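Filed under: Homes & Interiors / Soft Furnishings / Long Reads

The cushion on the floor

I have lived with grey furniture for most of my adult life, and I have bought more cushions than I like to admit. My sister says a cushion is the cheapest way to feel that you have moved house. I think she is right, but it is also the fastest way to fill a cupboard with things you will not wash. 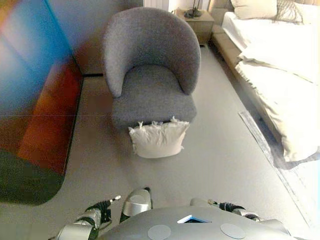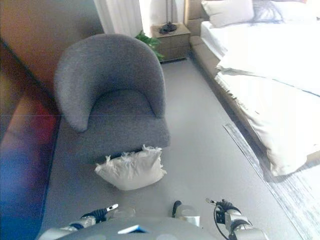
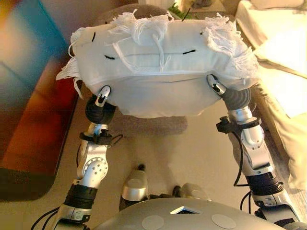

When I began to write about rooms, I believed that the big pieces deserved most of the words. The bed, the wardrobe, the table. Readers do not agree with me. In March I wrote a long article about choosing a mattress, and I received three letters. Then I wrote four lines about a fringed cushion which had lost its shape, and the letters came for weeks. People wanted to know how to wash it, how to brush the fringe, whether it is permitted to cut the fringe, and where to put the thing at night.

So let me begin with the last question, where to put it at night.

In the bedroom, a cushion lives two lives. During the day it sits on the bed or in the armchair and it must look well. In the evening somebody wants to lie down or sit down, and the cushion goes to the floor. I have stayed with many families, in flats and in farmhouses, and I can say that the floor in front of the armchair is the most common place. It is close, it is low, and the hand lets go without thinking. In the morning the cushion should return to the chair. In my own home it returns when guests are expected.

I do not think this is a great sin. A floor which is swept every second day does no harm to a cotton cover. But a light fringe is another matter. Long threads behave like a small broom. They take up hair, crumbs and the fine grey dust that comes from under the bed, and they keep it. If your cushion is cream or white, you will see a difference between the fringe and the middle before the first season is over.

The chair and its friend

A tub chair is a generous piece of furniture. The back goes around you and becomes the arms, and there is no hard corner for the elbow. I bought mine from a shop called Barredo, which was then two rooms above a bakery, and the man who sold it to me carried it down the stairs on his head. It is grey too, with a rough weave like porridge, and it has served me well. It hides small marks. It does not hide the hair of a white cat, but I have no cat any more.

The difficulty with a tub chair is the depth. If you are tall, you fill it. If you are short, as I am, your back does not meet the back of the chair unless your feet leave the ground. This is the true work of a cushion in such a chair. It is there to bring you forward. A square one of medium filling is good for this. A very soft one disappears behind you, and a very hard one pushes you out, as if the chair wanted to be alone.

I tried several during the spring. The Ukdale square has a linen cover and a feather filling, and it was the most comfortable for reading, though it must be beaten every evening or it becomes a pancake. The Koramon has a fibre filling which comes back by itself. I would choose it for a child's room or for a holiday flat, where people do not beat cushions. The third was a cushion by Drito with a long cotton fringe, and I confess I chose it for the looks. The fringe touched my neck when I sat, and I turned the cushion so many times that my husband asked me if I was unwell.

It went to the bed, and there it has been happy.

Fringe, tassel and the washing machine

There is a difference between a fringe and a row of tassels, and it is useful when you wash. A fringe is loose threads which hang from one band. Tassels are small bundles, each tied at the neck. Tassels survive the machine better, as the knot holds them together. Loose fringe comes out like the hair of a person who slept on a train.

My method is not scientific, but I have used it for ten years. First I take the cover off, if it has a zip. I shake it from the window. Then I plait the fringe very loosely, in thick plaits, and I tie the end of each plait with a bit of cotton thread. The cover goes into a pillowcase, the pillowcase is closed with a safety pin, and all of it goes into a cool wash with other light things. I do not use softener. It makes the threads slippery and after some washes they begin to leave the band.

When it is finished, undo the plaits at once, while they are wet. If you wait until they are dry you will have waves, and the waves stay. I comb with a wide comb, starting from the ends, and I hold the band with my other hand. Then the cover is laid flat on a towel. My mother hung hers on the line by the corners, and all her cushions had ears.

If there is no zip, the matter is more serious. Many cheaper cushions are sewn closed, and the label tells you to wipe them with a damp cloth. A damp cloth does very little for a fringe. You can open one side seam with a small pair of scissors, take out the filling and sew in a zip of your own. It costs you an evening. I did this with a large floor cushion and I was proud of it for a month, even though the zip was blue.

About scissors I must say one more thing. Yes, you may cut the fringe. I had a letter from a reader who asked this almost in a whisper. Cut it dry, after combing, and cut less than you want. Lay a strip of cardboard under the threads and follow its edge. A fringe which was ten centimetres long and untidy may be very handsome at three. And if a few threads are much longer than the others, do not pull them! Pulling brings out their neighbours.

How many for one bed

In the hotels they now put so many cushions on the bed that you need a second bed to store them. At home I would keep to the pillows you sleep on and one or two others. White bedding forgives almost everything, and one patterned pillow in a quiet colour, a blue going to grey for example, is enough to stop the bed from looking like a hospital. I prefer the plain cushion with interesting edges to the cushion with a printed message. I do not want to be told to dream.

The size is worth a thought. A standard single bed is 90 centimetres wide, and a big square cushion takes half of it. On a double bed the same square looks modest. Before buying, fold a towel to the size of the cushion and leave it on the bed for an evening. You will feel a bit foolish, but you will know.

The rug beside the bed belongs to this same question, as it is where the cushions fall. If your floor is pale and smooth, a rug in grey and white will not fight with anything, and it is kinder to the feet in winter. Choose one with a low pile. A fringe on a cushion and a deep pile on a rug will find each other, and you will spend your time separating them.

A place for the night

I return to my first question. The best answer I have seen was in a small flat near the harbour, where the owner kept a low bench at the foot of the bed only for this purpose. The bench was nothing special, an old school bench with a new coat of paint, but every evening the cushions went there in the same order, and every morning they came back. It took her less time than it takes me to look for my slippers.

If you have no space for a bench, use the armchair. Let it hold the cushions at night and hold you by day. This works well if one person uses the room. With two persons, the second will want to sit in the chair exactly when it is full, to take off his socks, and everything goes to the floor again.

A basket is also possible, but it should be wide. In a narrow one the cushions stand on their corners and the filling goes down to the bottom, so they come out in the shape of a pear. I paid 100 euros for a tall basket once. It is very beautiful and it holds umbrellas.

As for the filling, give it some air. Once in a season I carry all the cushions to the balcony on a dry day, without their covers, and leave them in the shade until lunch. Feather ones I turn over. Then I beat them, two flat hands, from the sides to the middle, and I look at the seams while I am there. A seam which has opened by the width of a finger can be closed in five minutes with a doubled thread. If I leave it until autumn I find feathers in the hall.

The Drito cushion had its second wash last week. The plaits held except for one, at the corner, where I had tied the thread too near the end, and that corner is now curly. I have turned it to the wall side of the bed.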